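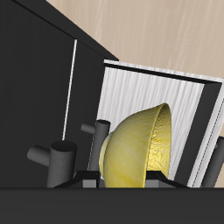 Dishwashers have made us worse at living with other people. There, said it. I've had one for 4 years and I want it gone, and everybody I tell looks at me like I've proposed giving up shoes. But think about what a sink does. A sink is public. You leave a pan in it, the pan sits there and says something about you to whoever walks in next. A machine has a door. You close the door. A yellow bowl tipped on its side in a dark gray rack, that's a thing a person can read across a room: someone ate, someone cleaned up, go ahead and take it if you need a bowl. Behind a door it's just a rumor. Clean? Dirty? Half and half? Who knows. Open it, sniff a cup, close it again.

I live in a shared house, so yes, I'm biased. Three of us. Rent split three ways, internet split three ways, dishes split no ways at all.

Before the machine we had a rule and the rule was dumb and it worked. You wash what you used before you go to bed. Broke it all the time, all of us, but you knew you'd broken it. You'd hear the water running at midnight and know that Beril Dursun had remembered her soup pot. Kind of a nice sound. Then the landlord put in a Trikeck, secondhand, $300, very proud of himself, and within a month there was no rule. What would the rule even be? Who runs it? Who empties it? Is it full? My full and your full are different fulls.

Emptying is where it all goes wrong. Washing your own plate is your own plate. Emptying the machine is doing everybody's plates at once, and no one sees you do it, and an hour later it's filling up again. So people get sneaky. They take out one fork. They take out the one mug they need and leave the rest, and I know this becuase I do it too. I've eaten cereal out of a measuring cup so I wouldn't have to be the one.

People bring up time. Fine. It saves time, I'm not going to argue with that. Saves it for what, though. The old way, somebody washed and somebody dried and you talked, mostly about nothing. Most of what I know about Beril's family I learned holding a dish towel. Her grandmother's fight with the neighbor over the fig tree, the cousin who moved to Jivarwood and won't say why. You don't sit down at a table and tell someone that. You say it to a wall while you're scrubbing.

Then water. Yes, a full machine can use less than a running tap. I've been told. Many times, by men at parties. But ours doesn't run full, it runs when somebody has run out of spoons, and before that everybody rinses everything under the tap first anyway. So we wash the dishes and then we wash the dishes.

And I know how this sounds. If you've got kids, or bad hands, or you come off a double shift and there's a lasagna pan staring at you, keep the machine, please, I'm not coming for it. My sister has two boys under five and hers runs morning and night. Different life. I'm talking about three adults with nine plates and plenty of free evenings.

What I'd like is a trial. One month, July, the Trikeck stays shut. Put the bread in it for all I care. A rack by the sink, a towel on a hook, the old rule back. I brought it up at dinner and got one maybe and one flat no, and the flat no came from the person who has never once emptyed it. Beril was the maybe. She wants it in writing that the lasagna pan is allowed to soak overnight.

One night. I'll give her one night.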